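Making a Slope-Sided Tray Out of Sheet Metal

Filed under: Shop projects, Metal

I love a tray with sloped sides. I've been tossing small stuff into straight-sided boxes for most of my life, and every single time the thing I want is jammed flat against a wall where I can't get a fingernail behind it. With the sides leaning out you can sweep a piece up the slope and over the rim, or just reach in at whatever angle your hand happens to be at. It's also a really nice first metal project, because it's four bends and four corners and then you're done (okay, plus filing, so much filing).

I worked out this pattern back when I was still renting the bench space in Tarkthorpe, and I've changed it a bit since then. The version on this page has a 13-inch square floor and opens out to 21 inches square at the rim. Each wall is 6 inches measured up the slope. That gives you a tray that's around four and a half inches deep, so wide and shallow, and it sits happily on an ordinary table.

What you need

A piece of sheet metal at least 25 inches square. I'd go with something you can still bend over a board edge by hand. 24 gauge is about my limit and I complain the whole way through. Mine came from Skudov, who will cut to size if you ask before the shop gets busy.
Tin snips, straight cut
A scribe or a very sharp nail
A long steel ruler and a square
Two straight hardwood boards, longer than 13 inches, with one good crisp edge on each
Clamps, four if you've got them
A rubber or wooden mallet
A drill and pop rivets
A flat file and some medium sandpaper
Gloves. Wear them for the cutting and the carrying. Fresh sheet edges are nasty and you don't feel it right away.

Start with cardboard

I know, I know. But cut the whole pattern out of cardboard first! It takes maybe twenty minutes and you'll find out right away if you've measured a wall from the wrong line. I've ruined exactly one full sheet of metal by skipping this and I'm still mad about it.

Here's how the pattern goes. Draw the 13-inch square in the middle of your sheet. That's the floor. Check the diagonals, corner to corner both ways. They should match, and they should come out at about 18 and 3/8 inches. If they don't match your square isn't square and every corner after that is going to fight you.

Now find the middle of one side of the floor and run a line straight out from it, 6 inches long. At the end of that line draw another line parallel to the floor edge, 21 inches long, centered. Join its two ends back to the two corners of the floor. That's your first wall, wider at the top than the bottom. Do the same on the other three sides.

You'll see that there's a skinny wedge left over between each pair of walls, with its point right on the corner of the floor. Don't cut those wedges away completely! You want a strip along one side of each one for a tab. Half an inch is plenty. Near the point of the wedge there isn't half an inch to be had, so let the tab taper down to nothing there. I put the tabs on the same two walls (both ends of the near wall and both ends of the far wall), which leaves the left and right walls plain. It makes the riveting much less confusing.

Fold your cardboard up, tape the corners, and look at it for a bit. Put your hand in it. If you think it's too big or too steep, this is the moment to change it. Then flatten it out again and use it as your template.

Cutting

Lay the template on the metal, hold it down with something heavy, and scribe around it. Scribe the four floor lines as well, but lightly -- a deep scratch on a bend line can turn into a crack. I go over the scribed lines with a marker so I can see them from standing height.

Cut the big outside shape first and leave yourself a little extra, then come back and trim to the line. Take long bites with the snips and don't close the blades all the way at the end of each bite, that's where the little jagged teeth come from. In the wedges, stop just short of the floor corner. Drill a small hole right there at the point before you bend anything, an eighth of an inch is fine. It gives the metal somewhere to go when the two bends meet.

File every edge now while the sheet's flat. It's dull work and you'll be so glad you did it.

Bending the walls

Clamp the floor part of the sheet between your two boards with the crisp edges lined up exactly on the bend line. The wall should be sticking out past the boards. Check both ends of the line, tighten, check again. They always creep when you tighten.

Push the wall up with the palms of your hands (gloves!) or with a third bit of wood, pressing along the whole length and moving back and forth. Please don't haul one end up and then the other. You want the whole wall coming up together a few degrees at a time. When it's close, go along the bend with the mallet to crisp it up.

The angle you're after is a bit over 48 degrees up from flat. I cut a wedge of scrap wood to that angle and hold it against the outside of the wall as I go, which beats squinting at a protractor. The sheet will spring back a little, so push slightly past the wedge and let it relax.

Do opposite walls first, then the other two. The last two are fiddly because the boards have to fit between the walls you've already bent. I trimmed the inside board down to just under 13 inches for that part. 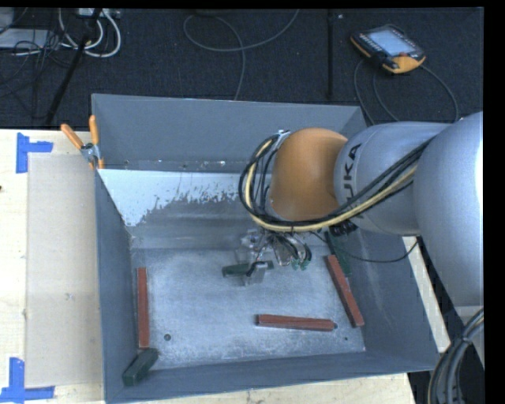 A reader wrote to me back in September asking if the corners couldn't simply be soldered, with no tabs and no rivets at all, and said that drilling through two layers on a slope sounded like a great way to wreck a tray that was nearly finished.

You can, sure. If you're good with solder and you've got a metal that takes it, go ahead, and you'll get a cleaner corner than mine. I like tabs because I can hold everything with clamps, look at it from all sides, and change my mind. And drilling on the slope is fine as long as you dimple the spot first with a center punch and put a block of wood behind it. The drill only skates if you let it start on a bare surface.

Closing the corners

Tuck each tab behind its neighboring wall, on the outside of the tray. You want the inside as smooth as you can get it, so nothing catches when you're sliding things up the slope. Fold the tab to match with pliers first, then tap it over a bit of scrap wood.

Clamp one corner. Go to the diagonally opposite corner and clamp that too. Now look across the rim from one side, with your eye right down at the level of the metal. If the rim dips or rises, loosen up and nudge it. When it looks right, drill and rivet the top hole in each corner, all four of them, before you put in any of the lower ones. Then check the rim again. I use three rivets a corner and put the heads on the inside, where they're low and round. The ugly ends are outside.

If there's still a gap at the very bottom of a corner, leave it. A pinhole there doesn't matter unless you're planning on carrying soup.

The rim

A raw rim will get you sooner or later. Filed and sanded is okay for a tray that mostly stays put. If it's going to be carried, I'd add half an inch to the top of each wall back at the pattern stage and fold it outward and flat. You have to snip the ends of the fold at an angle so they meet at the corners and don't pile up. I've also used the rubber edge strip that Deng sells by the yard, and it pushes on in two minutes, though it does pull loose at the corners in cold weather.

Cleaning it up

Wipe out the oil and filings with a rag. The rag goes straight in the trash, full of slivers as it is. Then give the inside a go-over with sandpaper, working in one direction on each wall. I'm not fussy about the finish. Metal trays get speckled and smudged and dusty and I've stopped chasing it. A light-colored floor is worth having though, because dark little things show up so much better against it.

Trying it out

Before you load it up with anything serious, throw some odds and ends in and play with it. My test set is wooden sticks and small blocks. Sticks are the harder test by far. Lay one right along the bottom of a wall, lay another one straight across near the front, and put one at a slant on the other side. If the bends are clean, they'll lie down flat on the floor. If one rocks, you've got a bulge in the floor, usually from a bend that was pushed up one end first. Flip the tray over on a flat board and work the bulge down gently with the mallet.

Blocks are for the corners. Drop one into the angle where two walls meet and it'll probably end up tilted, leaning on the slope. That's good! A tilted block has an edge you can get hold of. In a box with upright sides it would sit down tight in there and you'd be digging.

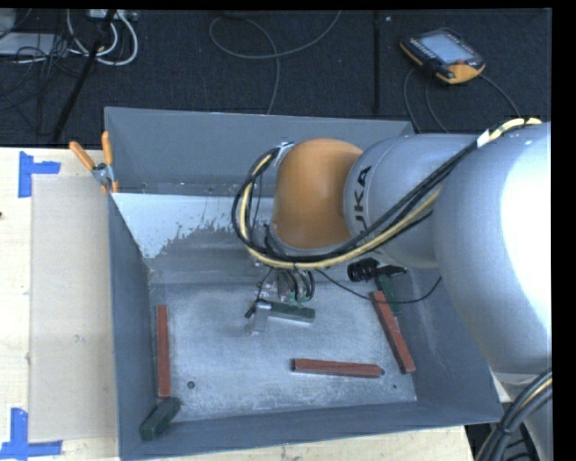
Mine came out great except that long pieces go right up the wall when I give the tray a shake and end up on the carpet, so should I have made the sides steeper?

I got that one in the comments on the old version of this page, and yes, a little steeper would help. It's a trade. The more upright the wall, the better it holds things in and the worse it is to reach into. If you mostly keep long pieces, bring the rim in from 21 inches and keep the wall at 6, which stands the sides up and makes the tray a touch deeper too. Redo the cardboard if you change it, since the angle on your scrap wedge changes as well.

Or don't shake it. I stir mine with a hand.

A few leftover bits

If your tray slides on the table, stick four little felt or rubber pads underneath, one in from each corner. The Pikska pads hold up well and they're thin enough that the tray doesn't wobble.

A small hole drilled in the floor lets you vacuum or shake the dust through without tipping the whole thing out. Keep it smaller than the smallest thing you plan on storing. Deburr it from both sides with a bigger drill bit turned by hand.

Want two trays? Cut both before you bend either one. They nest inside each other, which is another nice thing about sloped walls, but only if the tabs are all on the outside and the rivet ends aren't sticking out too far. Squash them down a little with the mallet and a block and try the fit again.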